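Subject: Re: [emolari-dev] planner stalls near the sink

Lâm Phùng wrote:
> Does the new grasp scorer cope with thin rims? Mine timed out at 452 ms.

Yes, and I'm thrilled with it! I ran the funnel task on the Varkville kitchen setup on Wednesday. 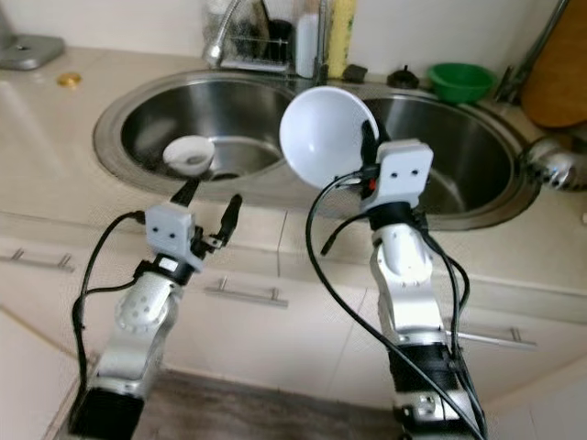 Set max_samples to 485 and pull branch 11 first (the old cache breaks it). Next up is cloth, so depth on shiny steel matters a lot more! 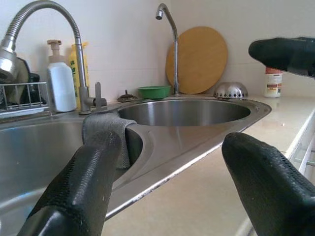 Wrist view, gray dishcloth over the divider

Trinh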